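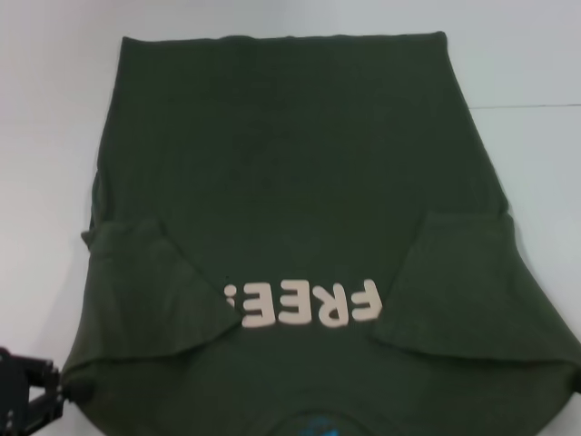
An olive-green T-shirt with both sleeves turned in, at a folding station in the Halvorsen returns hall, Billville.

The folding line at Halvorsen's Billville site begins work at 6 am, when the first tote of returned garments comes down from inspection. Until last July every item in that tote was folded by hand. Two of the benches are now fitted with robotic arms supplied by Umora, and the people who used to stand at them do something else for most of the shift.

Halvorsen processes clothing returns for online retailers. A returned garment is opened, checked for marks and damage, steamed if it needs it, folded, bagged and put back into stock. Folding was always the stage with the longest queue. The rest of the work can be hurried a little at peak times. A fold that has been hurried comes back from the bagging machine with a sleeve hanging out of the seal.

The arms work on plain white tabletops at standing height. A garment is laid flat, front up, with the hem away from the arm. The sleeves are turned in first, one and then the other, so that they lie across the body. The sides follow, then the hem is brought up towards the neck. The order is the same one printed on the card above the manual benches, and that was deliberate. Umora's engineers first proposed a fold that suited the grippers better, with fewer regrasps, but it left a crease through the chest print and the retailers' packing rules did not allow it.

Prints remain the main technical difficulty. Plain cotton jersey behaves in a fairly predictable way once it is flat. Raised lettering is stiffer than the cloth around it, and a sleeve laid over the edge of a word tends to spring back or sit proud. The control software, which is called Vevo, plans each fold from camera images and has to decide whether a sleeve that is not lying flat should be pressed down, lifted and laid again, or left alone. In the first weeks it chose to lay again far too often. One shirt could hold a bench for several minutes while the same sleeve went over and back.

The fix was a dull one. A limit was set on the number of attempts at any one step, after which the bench stops and lights a lamp. An operator walks over, finishes the fold or straightens the cloth, and presses a button to hand the bench back. Staff call this a pass. Each pass is logged with a reason code chosen from a list of 19, and the list was written by the folders themselves over a series of lunch breaks. The supplier's original list had codes for motor and camera faults and a single code for the garment. The present one separates twisted side seams, static, damp cuffs, stuck prints, hidden drawstrings and a good deal else.

The job has changed most in its rhythm. A hand folder worked at a steady pace and could talk to the person at the next bench. A bench operator looks after both arms, lays out garments, clears passes and does the final check before bagging. There is more walking and less repetition of the wrist. Several of the longer-serving staff say their hands are better for it. The same people say the shift feels longer, as the work arrives in short bursts with waiting in between, and they dislike the waiting.

Pay was the point that took the longest to settle. Folders had been on a piece rate above a basic hourly wage, and a fast folder could earn well from it. A piece rate makes little sense when an arm makes the fold. Operators moved to a flat rate set above the old average and below what the quickest hands used to take home. A few of those asked to return to the manual benches, which still run on the old terms and still handle knitwear, dresses, anything with a lining and all children's sizes.

Speed is not the argument for the arms, at least at present. A practised folder is faster on a single T-shirt. The arms can be left running through breaks and into the evening, and management's interest lies there. In the site's busiest week since the change, the automated benches put through 3007 garments, nearly all of them T-shirts and plain sweatshirts. Each bench also needs 200 clean folds on a test batch after any software update before it goes back into service, and updates are now held for quiet mornings following complaints from the bagging end.

No jobs were cut when the benches were converted, though two posts that fell vacant in the spring were not filled. Staff have been told that a third bench is being considered. They have asked for a say in where it goes, preferably away from the loading doors, where the draught lifts the cloth off the table.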